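Water hardness and limescale: results from the Odport kitchens

Following the change of supply source in spring, the water delivered to the Odport building is harder than it was. The supplier's figure for the old source was 50 mg/l as calcium carbonate, which counts as soft. The figure for the new source is 278 mg/l, which falls within the band usually labelled hard. Several members wrote in to ask why kettles that had stayed clean for years were now furred up within weeks. This item sets out what has changed and what we suggest doing about it.

Hardness is a measure of dissolved calcium and magnesium. Part of it is temporary, meaning that it comes out of solution as carbonate when the water is heated, and this part is what forms scale. The rest is permanent hardness, mostly sulphates and chlorides, and stays dissolved under normal kitchen conditions. A single total figure does not tell you how much scale to expect. For the new Odport supply most of the hardness is temporary, so heating elements and hot taps are affected first. Cold pipework should see little change.

Scale conducts heat poorly. On an exposed element it slows heating slightly and makes the kettle noisier. On the inside of a boiler it raises the temperature of the metal beneath and can shorten the life of the element. The Zadoner wall boilers fitted on all floors have a thermal cut-out which trips when this happens. If a boiler trips, do not keep resetting it. Switch it off at the isolator and report it.

Descaling intervals

The old schedule called for one descale a year. From October the wall boilers will be descaled every 11 weeks. Kettles should be done when a continuous white layer can be seen on the base. Loose flakes alone are harmless and can be rinsed out.

Citric acid is adequate for kettles. Dissolve two level tablespoons in a litre of warm water, leave for half an hour, empty and rinse twice. Do not boil the solution: at high temperature citric acid can form calcium citrate, which is poorly soluble and harder to remove than the original scale. Vinegar also works but is slower, and the smell lingers. Sulphamic acid, sold as Vurkex powder in the stores cupboard, is for the boilers only and should be used with gloves and goggles. Never mix any acid descaler with bleach – the mixture gives off chlorine gas.

Filters and softeners

Jug filters reduce temporary hardness by ion exchange and also remove some chlorine taste. The resin is used up faster in hard water, so the number of litres printed on the box will be too optimistic here. A filter which has been left dry or standing for a long period should be replaced.

We obtained a quotation from Oltmanns for a softener on the rising main. A softener exchanges calcium for sodium and would need a separate unsoftened tap for drinking. The fitting cost could be justified by the boilers alone, but the plant room has no suitable drain for the regeneration water. The proposal is on hold until the drain has been surveyed.

Tea, cups and worktops

The film on tea made with hard water is formed from calcium, carbonate and compounds in the tea itself. It is harmless. It sticks to glaze above the liquid line and is easily removed with bicarbonate of soda on a damp cloth.

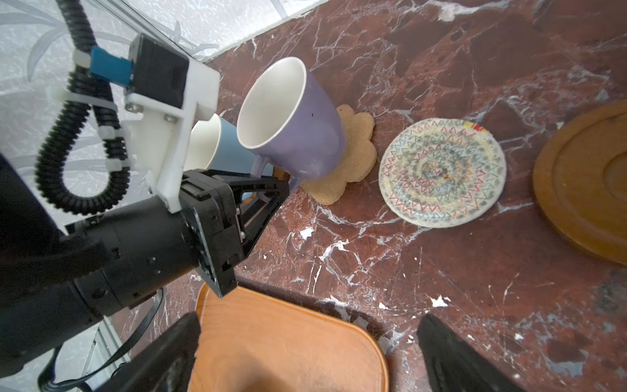
Two ceramic mugs on a dark red marble worktop.

Acid descalers must be kept off marble. The stone is itself calcium carbonate and will etch, leaving a dull patch that only repolishing will remove. Stand the kettle in the sink while it soaks, and wipe up drips with plenty of plain water. Granite is more tolerant, although its sealant may not be.

Boiler faults should be reported on extension 488, giving the floor and whether the cut-out light is on.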